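The Count

The community hall in Firketdale had a floor load rating posted beside the fire door, and Chantal Cloutier read it before anything else. She read it twice. Then she paced the room heel to toe and wrote the result on the back of her hand.

"Sixteen dancers at most," she said. "Fewer if they all land together."

"They always land together," said Yeison Rengifo. "It's the whole routine."

The crew was called Trineo. It had started as a lunch-hour group at the high school and had stayed together after everyone graduated. A clip of their sled piece, in which the dancers form a line and appear to be pulled across the floor by a rope that isn't there, had been posted in July. By the end of the first night it had 200 views. The next time Yeison looked, it had been shared by a singer in another country, and the number no longer fitted in the space his phone allowed for it.

An email followed from Harms, a booking agency. It was four sentences long. It offered a slot at the Vindulholm, a theatre with 2553 seats, and asked for a running time, a lighting plot and a stage plan. It did not use the word congratulations.

Chantal had been a stage manager before she taught. She answered the email in the order the questions had been asked. Running time, 32 minutes. Lighting plot, attached. Stage plan, to follow.

The stage plan was the difficulty. The sled piece had been made for a room nine metres wide. The Vindulholm stage was eighteen. At the existing tempo the line would reach centre and stop, with half the stage unused.

Yeison proposed running it faster. Lizeth Cáceres, who danced at the front of the line and took the strain of it in her left knee, proposed more people. Gilberto Zapata proposed cutting it.

"They booked us for it," Yeison said.

"They booked a clip," Gilberto said. "The clip is fifty seconds."

Chantal told them to take their shoes off and mark it through in socks, at half tempo, with the counts spoken aloud. 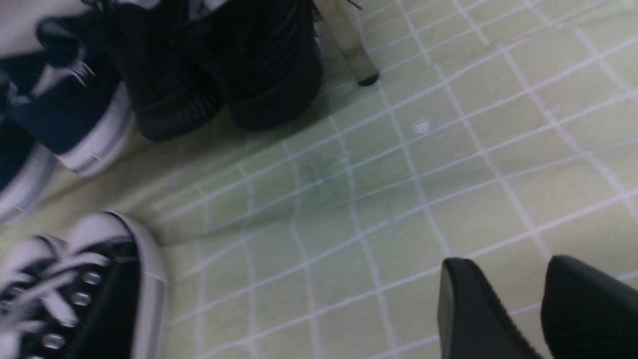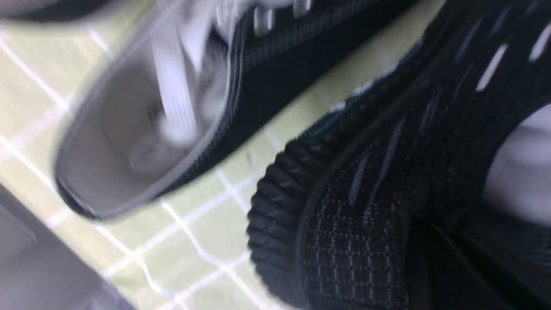
Second Rehearsal

They marked it 3 times. On the first pass the line drifted upstage. On the second Lizeth held the downstage edge and the line stayed straight, but the last four dancers lost the count at the turn. Chantal stopped the metronome and made a note.

"Who's giving you the turn?" she asked.

"Yaneth," said the last four.

Yaneth Montoya was in the middle of the line. She had never been told that she was giving anyone the turn. She had been taking it from the sound of the people behind her.

Chantal drew the line on a sheet of graph paper, one square to the half metre, and put an arrow from each dancer to the dancer they were watching. The arrows at the back went to Yaneth. Yaneth's arrow went to the back. She turned the sheet around so they could see it.

"It works in here because the room is small and you can all hear," she said. "It won't work there."

She moved Yaneth to the front and Lizeth to the middle. Lizeth objected, then bent her left leg a couple of times and went where she was told. The metronome was set to 92. Yeison stood by the stereo with his finger on the button.

"Full tempo?" he said.

"Half," said Chantal. "From the rope."

Yaneth closed both hands on the rope and leaned back until it held.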